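Preguntas frecuentes – Intercambio de ropa Ayala

¿Cómo funciona el intercambio?
Traes prendas que ya no usas, te damos un punto por cada una y con esos puntos eliges otras. ¡Así de sencillo! Los puntos no caducan, así que puedes guardarlos para la próxima edición.

¿Cuántas prendas puedo traer?
Entre dos y veinte por persona. Si tienes más, escríbenos antes y buscamos hueco.
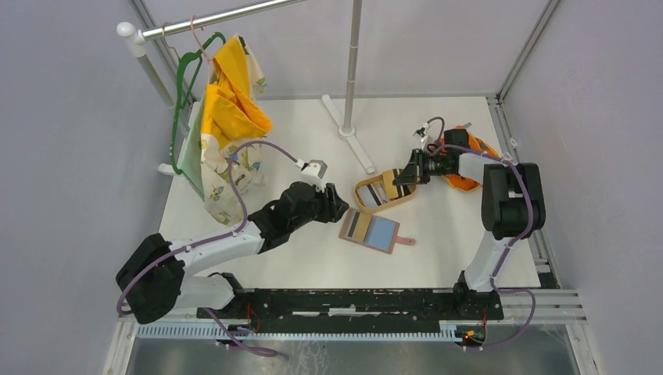 ¿Aceptáis ropa infantil?
¡Sí, y nos encanta! Desde recién nacido hasta los catorce años. Los abrigos de niño vuelan, sobre todo en noviembre.

¿Y si una prenda tiene un defecto?
Un botón suelto no es problema. Las manchas y los agujeros sí, aunque en el taller de arreglos Flavell te enseñan a zurcir – y engancha muchísimo.

¿Tengo que traer perchas?
No hace falta, pero las que te sobren nos vienen de maravilla.
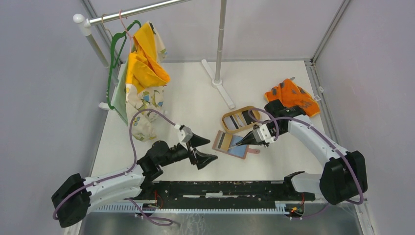

Perchas verde y rosa en la barra del perchero.

¿Dónde es y a qué hora?
En la sala Tidlow, de 10:00 a 14:00. Caben 100 personas, así que conviene reservar.

¿Qué pasa con lo que no se lleva nadie?
Va a la tienda solidaria Grostden. En la última edición cambiaron de armario 601 prendas, ¡y en la próxima queremos llegar a 1000!

¿Se puede ir solo a mirar?
Claro, la entrada es libre.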